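Subject: Re: [horngate-politics] Coalition talks and the second reading

Dear all, 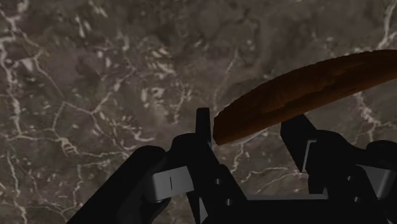 *Long brown object on dark marble, computer rendering.*

Thank you to Evie for the summary. I read it two times, and I agree with most of it. I would like to answer on two points, and then add one thing about Flunau that I think the list has missed.

On 3 February-list business first: the reading group text is still the long Ķēniņš paper, and I have the clean copy if somebody needs it.

Evie Clegg wrote:

> The Tikkanen group has nine seats and the government cannot pass the
> withdrawal bill without at least seven of them. I therefore expect that
> the party leader will offer them a ministry before the second reading.
> If she does not, her own back rows will do the work of the opposition
> for her, and we will see an election before the summer.
>
> I also think that we on this list give too much weight to the customs
> question. The voters I speak to in Horngate do not mention it. They ask
> who is in charge.

About the ministry. I do not believe this offer will come, and if it comes I do not believe it will be accepted. The Tikkanen members signed a letter last autumn in which they said that they want a vote on the final text and no posts. Three of them have repeated this at public meetings in their own districts. To take a ministry now would be difficult to explain at home, and these are people who won with small margins. It seems to me more probable that they will abstain at the second reading and keep their real vote for the third. In this way they do not bring down the government, but they also do not own the bill.

Pentti Vainio made a similar argument here before the holidays, although he thought they would split. I was not convinced by the splitting then and I am not convinced now. They eat lunch together every day, as everyone who has worked in the building knows.

About the customs question. Evie is right that it is not a subject for the doorstep. But the members from the border districts hear about it all the time from the transport firms and from the town councils, and it is these members who must vote. A subject can be quiet in Horngate and very loud in Gerkutov. I lived in Gerkutov for several years and I can say that the line of trucks at the bridge is the first thing people speak about in the morning, before the weather.

Now to Flunau. The regional assembly there has asked for its own consent vote, and it refers to the charter of 1850. Most newspapers treated this as a joke – an old paper that some clerk found in a drawer. I am less sure. The charter was never repealed, it was only not used. Gintarė Ķēniņš writes in her paper that the high court has twice avoided to say if it is still valid. If the assembly votes no, the government must either ignore it or go to the court, and both ways take time that the Prime Minister does not have. I would be glad if a person with legal training could correct me on this. I have only read the English version of the charter, and the word "consent" may be weaker in the original.

One small correction to the minutes of our last call: it was Chiyo Fujimoto who proposed to invite a speaker from the border councils, and not I. I support the proposal. If we do it, I ask that we choose an hour which is possible also for those of us farther east. The last call finished after midnight for me, and I am afraid my remarks at the end were not very clear.

With kind regards,
Tapio Ikonen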